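Ivum Furniture Listings
Version 6, updated 31/08/2025
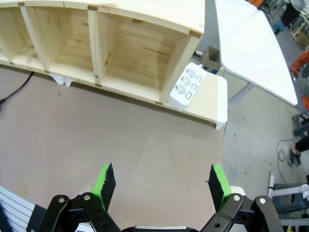 Raw pine shelf unit with open compartments.

Summary

A cleaned table of product listings for household furniture, collected from the online catalogues of three shops: Fukent, Rocha and Dummont. Chairs make up the largest group, followed by tables, shelving and bed frames. The text is in English. Fukent publishes its listings in English; the other two were translated by Brenda Núñez.

Contents

listings.csv - 2000 rows, one per product
variants.csv - finish and fabric options, linked by listing_id
materials.txt - the 145 material terms we map to
changes.txt - notes for each version

Fields in listings.csv

listing_id: our own number, stable between versions
shop: fukent, rocha or dummont
title: as published, with shop codes removed
category: chair, table, shelving, bed, other
material_main: one term from materials.txt
width_mm, depth_mm, height_mm: whole numbers, blank if not given
assembly: flat, part or full
description: free text, blank for about 600 rows

Cleaning

Sizes given in inches were converted and rounded to the nearest millimetre. Where a shop listed the same item once per colour, the rows were merged and the colours moved to variants.csv. "Solid oak" and "oak veneer" are kept as separate terms. Plain "oak" stays as "oak" - we did not guess.

Prices were dropped in May. They went out of date too quickly and two of the shops show them with tax and one without.

Known problems

Rocha gives seat height in the height field for some stools. These are not yet fixed.
Extending tables have the closed width only.
Dummont descriptions repeat a delivery paragraph. Most copies have been stripped out, but a few remain at the end of the text.
The "other" category is a mix of mirrors, coat stands and garden benches.

Use

Free for research and teaching. For shop use, please ask first. Check sizes with the seller before relying on them.

Contact

Rodrigo Antunes looks after the files. Send corrections with the listing_id and the field name.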